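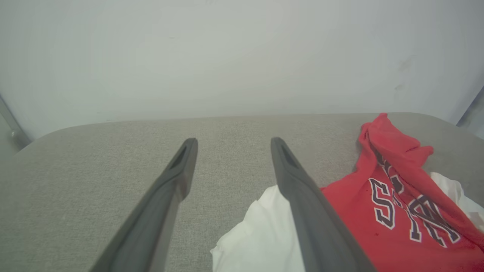

Das rote Teil auf der Bank, Stand heute Nachmittag

Rote Sachen auf hellgrauer Polsterbank, färbt das ab?

nordfenster
1. Dezember 2024

Hallo zusammen,

wir haben seit Oktober eine graue Polsterbank, Modell Jundthorpe, gekauft bei Polatel. Der Bezug ist ein feines Gewebe, leicht meliert, nicht abnehmbar. Seitdem sie steht, landet bei uns alles darauf, was man auszieht und am nächsten Tag noch mal anziehen will. Meistens sind das die roten Sachen von meinem Sohn, College-Schrift drauf und so weiter, er trägt kaum etwas anderes.

Jetzt meine Frage: Kann Rot auf so einen Bezug abfärben, wenn die Sachen einfach nur daliegen? Gesetzt hat sich bisher niemand darauf, jedenfalls nicht, dass ich es gesehen hätte. Ich sehe auch noch nichts, würde aber gern vorher Bescheid wissen. Im Pflegezettel steht nur, dass man kräftig gefärbte Textilien fernhalten soll. Das schreiben die wahrscheinlich überall rein.

Zweite Frage: Wie bekommt man die Familie dazu, die Bank nicht als Ablage zu nehmen?

Gruß
nordfenster

Webkante
2574 Beiträge

Vom Liegen allein passiert in der Regel nichts. Farbe wandert durch Feuchtigkeit, Reibung und Druck. Ein trockenes Sweatshirt, das über Nacht auf der Bank liegt, macht keinen Fleck. Wenn es nach dem Sport durchgeschwitzt ist, sieht das anders aus, und wenn sich dann noch jemand draufsetzt, hast du alle drei Sachen zusammen.

Test, falls du es genau wissen willst: weißes Baumwolltuch anfeuchten, auf links an einer Naht vom roten Stück kräftig reiben. Bleibt das Tuch weiß, kannst du das Thema vergessen. Danach dasselbe trocken.

kleinteil
Sehe ich anders. Bei uns hat ein neues rotes Shirt auf einem beigen Sessel einen rosa Schimmer hinterlassen, und das war trocken. Es lag allerdings ein paar Wochen da, weil der Sessel im Gästezimmer stand. Ich lege nichts Rotes mehr auf helle Polster, Punkt.

Webkante
2574 Beiträge

Woher weißt du, dass es trocken war, als es hingelegt wurde? Gästezimmer sind oft klamm. Ich will dir den Fleck nicht ausreden, aber ein trockenes Shirt auf trockenem Stoff ohne Druck, da fehlt mir der Weg, auf dem die Farbe rüberkommen soll.

kleinteil
Weil ich es selbst hingelegt habe, direkt aus dem Schrank. Klamm kann sein, das Zimmer wird wenig geheizt. Der Schimmer ist jedenfalls da und geht auch nicht mehr raus.

Divya Poduval
Neue Sachen vor dem ersten Tragen waschen, und zwar getrennt. Das hilft schon sehr viel. Rot und dunkles Blau verlieren am Anfang am meisten. Ich wasche solche Teile zweimal kalt durch, bevor sie irgendwo mit Hellem zusammenkommen, auch mit hellen Möbeln.

Was ist das für ein Druck auf dem Oberteil? Diese großen dunklen Buchstaben mit weißem Rand würde ich nur auf links waschen und nicht in den Trockner geben. Und nicht so zusammengeknüllt liegen lassen, bei manchen Drucken bleiben die Knicke drin. Das wäre für mich der bessere Grund, die Sachen wegzuräumen, als die Bank.

nordfenster
Danke euch. Den Tuchtest habe ich gemacht. Feucht kam ein ganz leichter rosa Hauch, trocken nichts. Also eher Team Webkante, aber ich verstehe kleinteil auch. Der Druck fühlt sich gummiartig an, gewaschen wird auf links, daran halten wir uns sogar.

Die Ansage in der Familie lautete dann: Auf die Bank kommt nichts mehr. Das hat einen Tag gehalten. 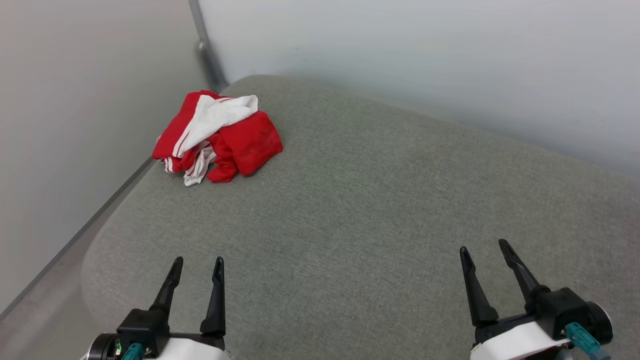 Ganz hinten in die Ecke geschoben zählt nach Ansicht meines Sohnes als weggeräumt, weil man vorne ja sitzen kann. Ich habe ihm gesagt, dass die Bank auch in der Ecke einen Bezug hat. Zusammenlegen würde ihn keine Minute kosten. Bisher hat er es zweimal gemacht, beide Male, wenn Besuch kam.

Ich überlege jetzt, eine Decke über die Bank zu legen. Sieht mir aber zu sehr nach Wartezimmer aus, und dann hätte ich mir die Farbe vom Bezug auch nicht aussuchen müssen.

Flurschrank
Haken an die Wand, auf Schulterhöhe vom Sohn. Fertig. Was man schon mal anhatte, will keiner in den Schrank zurücklegen, und in die Wäsche soll es noch nicht. Dafür braucht es einen Platz, sonst ist es eben die Bank. Die Decke würde ich lassen, die rutscht und dann liegt da ein Haufen Decke mit einem Haufen Klamotten obendrauf.

kleinteil
Haken finde ich furchtbar. Nach einer Woche hängt da alles übereinander und die Kapuzen beulen aus. Lieber ein flacher Korb neben der Bank. Da kann er die Sachen reinwerfen, wie er sie jetzt auch hinwirft, er muss nur woanders hinzielen.

Flurschrank
Im Korb sind die Sachen genauso zerknittert wie auf der Bank, und das unterste findet man im Frühjahr wieder. Am Haken lüften sie wenigstens aus.

Divya Poduval
Rot-Weiß gestreiftes würde ich übrigens gar nicht feucht liegen lassen, egal wo. Da läuft das Rot zuerst in die eigenen weißen Streifen, lange bevor die Bank etwas abbekommt. Mir ist das bei einer Trainingsjacke passiert, die Bündchen waren danach rosa. Farbfangtücher haben bei der nächsten Wäsche nichts mehr geholfen. Ich habe sie dann zu Palamarchuk in die Reinigung gebracht, die haben es halbwegs hinbekommen, aber wenn man es weiß, sieht man es noch.

Webkante
2574 Beiträge

Guter Hinweis. Zur Bank noch: Imprägnierspray bringt gegen Farbabrieb wenig, das ist für Flüssigkeiten gedacht. Falls doch mal ein rosa Fleck auftaucht, nicht reiben. Lauwarmes Wasser mit einem Tropfen Feinwaschmittel, mit weißem Tuch tupfen, immer von außen nach innen, und vorher an einer Stelle probieren, die man nicht sieht. Nach fast 15 Minuten Tupfen ohne Veränderung würde ich aufhören und jemanden kommen lassen.

nordfenster
Ist notiert. Zwischenstand: Haken sind bestellt, zwei Stück. Einen Korb haben wir noch im Keller, den stelle ich bis dahin daneben. Gewaschen wird das rote Zeug jetzt noch mal allein, danach wiederhole ich den Test mit dem Tuch.

kleinteil
Schreib mal, was beim Tuch rauskommt. Mein Sessel steht übrigens immer noch im Gästezimmer, mit Kissen auf der Stelle.

Ähnliche Themen
Polsterbank im Flur: welcher Bezug ist alltagstauglich?
Jundthorpe, Erfahrungen mit der Sitzhöhe
Getragen, aber nicht schmutzig: wohin damit?
Rosa Bündchen an weißer Jacke, noch zu retten?
Puvdale Wandhaken in Gipskarton befestigen
Pilling auf meliertem Möbelstoff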